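Workshop notebook, Nudimdale bench
14/12/2022

Second go at the beeswax and linseed finish on the Brandcombe test boards. First batch went grainy in the tin, so this time I melted the wax on its own before adding any oil. Used 50 g wax to 254 g oil, both weighed on the small scales. The big scales are still reading heavy and should not be used for anything under a kilo.

Wax took 37 minutes to go fully clear in the water bath. Probably could have been quicker but I kept the ring low after last time. Added the oil in four lots, stirring between each. Went cloudy after the first lot, cleared again by the third. Poured into two tins and left the lids off till they had set.

Boards are ash and sycamore, sanded to 240 and wiped down. Ash took the finish well on the end grain, less so on the face. Sycamore has yellowed more than I would like. If the customer wants it pale we will have to look at something without linseed in it — the Orkell hard oil might do, though it costs a good deal more and the last tin skinned over within a month. 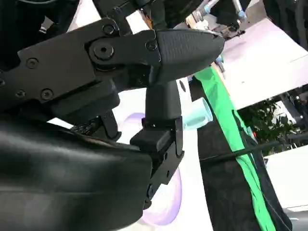 Rubbed back the first coat with a grey pad after four hours. Too soon. The ash was fine but the sycamore dragged and left a dull patch near one corner, which I have marked in pencil on the back. Next time leave overnight whatever the tin test says.

Tried one offcut with a 2000 grit pad between coats to see if it was worth the bother. Very smooth to the hand, no difference to look at. Not doing that on a full table top.

Water test on board 3 (ash, two coats from the first batch): wet ring left for an hour, white mark still there after drying. Board 5, same finish but a week older, came up clean. So the age of the coat matters more than I had it down for. Will repeat on the new boards in February when they have had a proper chance to harden.

Rags are hung flat on the outside rail, please leave them there and don't bin them until they are stiff.

To do:
Order more wax pellets from Yupanqui, we are on the last bag
New lid for the water bath
Label both tins with the ratio — the old ones only say "wax mix"
Second coat on boards 6 to 9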